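Visit to the Wadholm Textile Care Centre

Members' Visits, Household Linen Study Circle

The Circle's summer visit took place on Mon 17 June at the Wadholm Textile Care Centre, by kind invitation of its operator, Jumurora. Fifty-four members attended in two parties. The first party began in the receiving hall and the second in the finishing rooms, and the two changed over at midday.

The Centre handles linen and workwear for hotels, care homes and a small number of private customers. It occupies the former Chevalier dye works on the north side of the town, and the original brick front has been kept. Members who had visited the building in its earlier use will remember the low ceilings on the ground floor, which remain, and the steep iron stair, which has been replaced.

Our hosts opened with a short talk on the intake of goods. Each customer's linen arrives in its own numbered sacks and is weighed at the door. Coloured items are taken out first, followed by anything with a trimming or a fastening. The remainder goes through as plain white work and makes up the larger share of each day's load. On an ordinary weekday the Centre receives 300 sacks. In December, when the hotels are full and table linen is in heavy use, additional staff are taken on and the receiving hall works a late shift.

The party then moved to the washing floor. Machinery was running throughout and conversation was difficult, but printed notes had been prepared and these were found very useful. Several members asked about water use. We were told that rinse water is held in tanks beneath the floor and used again for the first wash of the following load, and that this arrangement was put in when the building was converted.

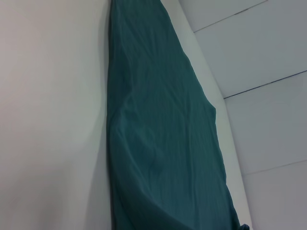 Coloured cloth receives separate treatment at every stage, and the greater part of the morning was given over to it. The Centre's practice is to keep deep shades together by family, with blues and greens in one group, reds and browns in another, and black on its own. Staff explained that creasing is judged by eye before any piece is sent for pressing. A dark teal cloth such as this one, with long, shallow wrinkles running mostly along and across it at a slant, shows every ridge as a lighter line, and a matt fabric in a deep colour will often look more creased than a white one in the same condition. The pressing staff therefore prefer to assess dark pieces under the side lamps, where the folds are easier to read, and to smooth them by hand before heat is applied.

Members were invited to try the hand smoothing for themselves on practice cloths. The method is to work from the middle of the piece towards the edges with the flat of the hand, lifting the cloth where it has bunched and laying it down again. Pulling at the corners is discouraged, as it draws the weave out of true. One member raised the question of damping. The Centre uses a fine spray for cotton and leaves mixed fabrics until they reach the press.

Luncheon was served in the staff dining room. The catering was provided by Okudside and was of a good standard, although those who had asked for the vegetable dish had a considerable wait.

The afternoon was spent in the finishing rooms, where folded goods are checked, counted and wrapped. Folding of sheets is done by machine and of almost everything else by hand. Shelving along the inner wall has 200 places, each marked with a customer's number, and goods leave in the order in which the vans are loaded. Members were interested to see the mending table, at which small tears and loose hems are repaired before dispatch. The charge for this work is included in the general price.

The Circle wishes to record its thanks to Jumurora and to all the staff at Wadholm for their patience and for the care taken over the arrangements. Copies of the printed notes may be borrowed from the Circle's library under shelf number 215. Members who left umbrellas on the coach are asked to contact the visits desk.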